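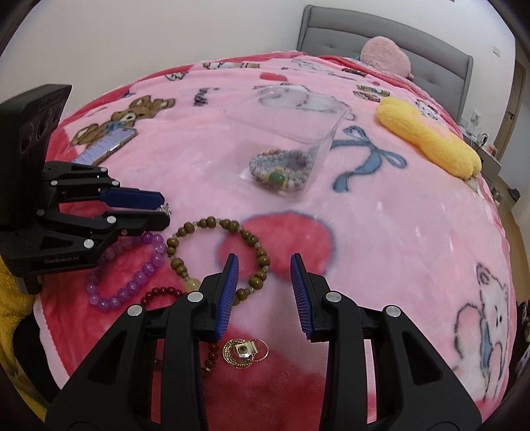
How do you sort a pile of bracelets and earrings without tangling them worse?

Lay everything out flat on something soft first, then put it away one piece at a time, small stuff last.

OK quick version, I have 15 minutes.

What you need: a bed with a blanket on it, a clear box with no lid, a dry cloth. Mine is a plain square box, the Brundau kind. Any will do.

1. Dump nothing. Lift pieces out by hand. Beads roll, a plush blanket stops them.

2. Spread the bracelets so each one is its own loop. If two are crossed, slide the bottom one out, dont pull the top one.
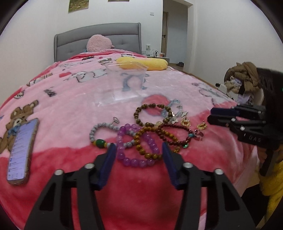
3. Check the elastic as you go. Stretch it a tiny bit. Fuzzy or thin near the knot = restring pile. I use Crenshaw cord, one spool lasts me ages.

4. Wipe. Dry cloth only for stone and wood beads, no soap.

5. Earrings get matched up now. Push the pair through a bit of card. Loose charms go in a little bag or you will never see them agian.

6. Bracelets in the box, heavy stone ones on the bottom, light wood and crystal on top. Lay them in, no dropping.

7. Pendants last, chain closed, along the side.

Before you shake out the blanket, run your hand over it twice. Earring backs hide in the fluff.

Takes me roughly 15 min if nothing is knotted. Restringing is its own page, should be up in May.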